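Fitting the Lid Frame to Your Galura Keepsake Box
Section 4 of the Prumolow workshop guide, by Ya-wen Tsang

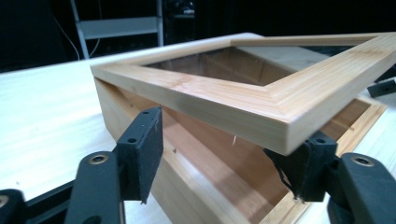 Do I need to glue the lid on?
Leave the glue in the drawer for this part. The lid is meant to lift off, so it simply rests on the rim, and the only work left is getting it to sit nicely.

Right, if you've come straight from Section 3 your box is together, the inside has had its finish and you've left it overnight (please tell me you left it overnight!). I get more emails about lids than about everything else in the kit put together, and most of them come down to a blob of dried glue in a corner or a lid that's been put on the wrong way round. Both are easy to sort out, so don't panic if yours rocks a bit when you first try it.

What you'll want on the table

The box and the lid frame
A folded towel or an old blanket
A soft pencil
Sandpaper, 153 grade if you're using the sheet in the Vukico pack, or anything fine you've already got
A dry cloth
A stub of candle

Before you start

I know the sandpaper is tempting. Try the lid dry first, though, and only sand where it really rubs. I took a great slice off my first one in July before I'd even tried it on, and then spent the whole afternoon wondering why it wobbled.

Trying the lid for the first time

1. Spread the towel out and stand the box on it, open side up. Turn it until you've got a long side facing you.

2. Wipe round the rim with the dry cloth and get right into the step, the little ledge cut along the inside edge. Sawdust loves it in there.

3. Run a fingertip along the ledge. If you feel a hard bead of glue, lift it off with your thumbnail or a blunt knife. Go gently, the edge is thin and it will dent.

4. Pick up the lid frame and check the four mitres. They should be closed and feel smooth from one rail to the next. If one has opened up, go back to Section 2 and clamp it again before you carry on.

5. Hold the frame over the box with the raised band on top. Line up one corner first, then swing the rest round to match. I find this far easier than trying to get all the corners right at once.

6. Lower it slowly. Let the near rail touch down, then the far one, and take your hands away.

7. Press each corner in turn with one finger. A good lid stays put. If it tips, make a light pencil mark on the corner that's high.

Note: try it both ways round before you decide anything is wrong. Handmade boxes are hardly ever perfectly square (mine certainly aren't) and quite often the lid drops in beautifully once it's been turned end to end. When you've found the way it likes, put a tiny pencil arrow on the underside of the frame and another inside the box to match.

Easing a tight lid

8. Rub the soft pencil along the ledge, put the lid on, wiggle it ever so slightly and take it off again. The shiny grey patches on the frame are where it's catching.

9. Sand those patches only, always along the grain. Give it 12 light strokes, then try the lid again. Keep going like that, a little at a time, even when you're bored of it.

10. Once it drops in and lifts out without a fight, dust everything off and rub the candle stub along the ledge. You want the thinnest smear you can manage.

Caution: never sand across a mitre. The grain changes direction at the joint and you'll leave scratches that show up horribly as soon as the finish goes on.

Caution: don't knock a tight lid down with a mallet, or the heel of your hand for that matter. You may well get it on, but you could split a rail getting it off.

If the lid is loose

A small gap is fine and you'll want it when the weather turns damp and the wood swells. If it slides about, glue a strip of thin felt along one side of the ledge, let it dry and try again. The felt in the Arumugam sewing tin is just the right thickness, and one packet will do up to 40 boxes, so share it with a friend.

Looking after it

Keep the box off the radiator and out of a sunny window. Pale wood darkens with light, and if you leave something standing on the lid you'll get a lovely clear outline of it. A dry duster is all the cleaning it needs. Wax the outside when it starts to look thirsty, and see Section 5 for how I do mine.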